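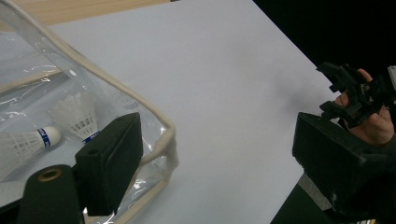 Order of operations worksheet – is the answer key wrong or am I?

Board: Middle Grades Math > Resources and Lesson Swap

pemdas_pam
I'm using the Trimitz expressions packet with my sixth graders (the free one, not the subscription one) and I've hit a snag on the second page. The students are supposed to turn a sentence into an expression and then evaluate it. One of the sentences reads "seven less than the product of four and three, doubled." The key says the doubling happens to the whole thing, so they get 10. Half my kids doubled only the product and then took away the seven, and they got 17. I stood there at the board and couldn't tell them they were wrong.

Has anyone else used this packet? Did you change the wording or just cross that one out? I have a group who get pretty upset when the key disagrees with them and I'd like to have an answer ready before we go over it as a class.

gridpaper
I've used it, and yes, that one is a mess. The comma is doing all the work and sixth graders do not read commas. I'm not sure I do either. I crossed it out the first year and rewrote it the second year as "Subtract seven from the product of four and three. Then double your answer." Took two minutes with white tape and the copier.

mr_tolland_rm7
I'm going to disagree a little. I leave it in on purpose. We spend a good chunk of the period arguing about it and then I have them write BOTH expressions with parentheses, and it's the best conversation about parentheses we have all year. If every sentence is perfectly clear they never find out what the parentheses are for.

gridpaper
Sure, but you know it's ambiguous and you planned for it. The packet doesn't say so anywhere. A sub picks up that key and marks half the class wrong.

mr_tolland_rm7
Fair. I'd want a note on the key. I still wouldn't remove it.

pemdas_pam
A sub is exactly who graded it last time, which is how I ended up with a pile of unhappy sixth graders! I love the idea of having them write both, though. Do you give them any kind of frame for it or just let them go?

mr_tolland_rm7
I draw two columns on the board and head them "Reader A" and "Reader B." Reader A thinks the doubling covers everything, Reader B thinks it covers the product. They write 2 × (4 × 3 − 7) on one side and 2 × (4 × 3) − 7 on the other, then check that they really do come out different. Some of them notice the second one doesn't need its parentheses at all and they get very excited about it.

numbertalks_nina
Jumping in because I teach the resource section and this is a sore spot for me. I tried the two readers thing and for a few of my students it was just too much language at once. They lost track of which reader we were on and then gave up on the whole page. What worked better for me was cutting the sentence into strips. One strip says "the product of four and three," one says "seven less than," one says "doubled." They move the strips around on the desk and put a rubber band around the part that gets done first. The rubber band turns into the parentheses later. It's slow but they all had something written down by the end.

I also give more lines for the answer than the packet does. The lines in the original are so tight that anybody with big handwriting is sunk.

pemdas_pam
Oh I love the rubber band. I'm stealing that. Do you do it with "less than" too? That's the other one they all flip. I had so many papers that started with 7 − and then went off into negative numbers, which we haven't even gotten to yet.

numbertalks_nina
Yes, every time. "Less than" strip goes down AFTER the other strip, and I have an arrow on it pointing back. We practice with plain numbers first, like "three less than 100." They all know that's 97, nobody has to think, and then I ask them to write what they did in their head. Once they've seen that the 100 comes first on paper even though the three comes first in the sentence, we swap the 100 for a letter.
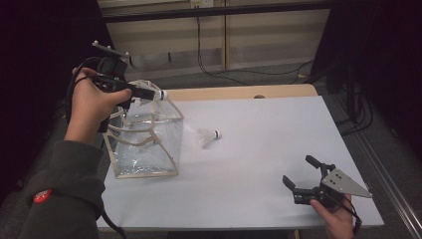 And if they still flip it I let them go back to the plain number as a check for as long as they want. I have an eighth grader who still writes "three less than 100" in the corner of his test before he starts. He gets them right, so I leave him alone.

fractionhater
Unpopular opinion maybe, but I don't teach the sentences and the order of operations at the same time at all. They're two separate skills. I do order of operations with bare numbers until it's solid (end of January, in a good year) and then start translating. The Trimitz packet mixes them from page one and I think that's the real problem here, more than one comma.

gridpaper
I go back and forth on that. When I split them up, mine could do the bare number ones in their sleep and then acted like they'd never seen a plus sign once there were words around it.

fractionhater
Mine do that too, I won't lie. But at least I know which part they're stuck on.

Abbas Parsa
Hello all, math coach here, and I've been through a lot of these packets. If anyone wants one that keeps the two apart, Gindedix has a set where the front is numbers and the back is the same expressions in words, in the same sequence. So a kid who gets stuck on the back can flip it over and hunt for the match. The wording is a bit stiff but I haven't run into a sentence yet that could be read two ways. Not much room to write, Nina, so you'd still be making your own lines.

One small thing on the original question. Even with the packet's own reading, I'd give full credit for 17 if the expression matches. The sentence supports it. I'd tell the class so, too, in so many words. Kids remember when a teacher says the key isn't the boss.

pemdas_pam
Thank you, that's what my gut said. I'll regrade them. Is the Gindedix set editable or is it one of those locked PDFs?

Abbas Parsa
Locked, I'm sorry to say. I retyped the pages I needed.

slowcooker_math
Does anybody have thoughts on PEMDAS itself while we're here? My team wants to drop the word and say "grouping, exponents, multiply or divide, add or subtract" because so many kids think M always beats D. I had roughly a third of my class do 12 ÷ 4 × 3 and get 1.

mr_tolland_rm7
Your team is right. I write it in four rows, with M and D side by side in one row and A and S side by side in the last one, and an arrow going left to right under each. I still say the word because they come in already knowing it from home and from older brothers and sisters. Fighting it wastes a week.

fractionhater
I dropped the word and they said it anyway.

numbertalks_nina
Same, lol. I gave up and put the arrows on a bookmark.

slowcooker_math
Bookmark is going on my list. Would you share the file?

numbertalks_nina
It's handwritten and photocopied, but I'll type it up over break and post it in the swap folder.

pemdas_pam
Update, 2025-04-12. We did the two columns with my bigger group and the strips with my smaller one. The column group argued so loud that the teacher next door came over (she ended up siding with Reader B). The strip group was quieter and slower, and we only got through 4 sentences, but all of them had the "less than" the right way round by the end, even the boy who'd ripped up his first paper. I regraded the old ones too. I rewrote the comma sentence for the quiz, so sorry, Mr. Tolland, I chickened out on that part.

mr_tolland_rm7
Allowed on a quiz. I rewrite it for quizzes too.

gridpaper
Now he tells us.

pemdas_pam
Next question, and I'll start a new thread if it gets long – does anybody have a page of sentences with "quotient" in them that isn't all whole number answers? The ones in the packet all come out even and my kids have started guessing.

Abbas Parsa
I have one page of those I typed up for a fifth grade group. I'll send it tonight. Check number 7 before you copy it, I think I left a typo in there.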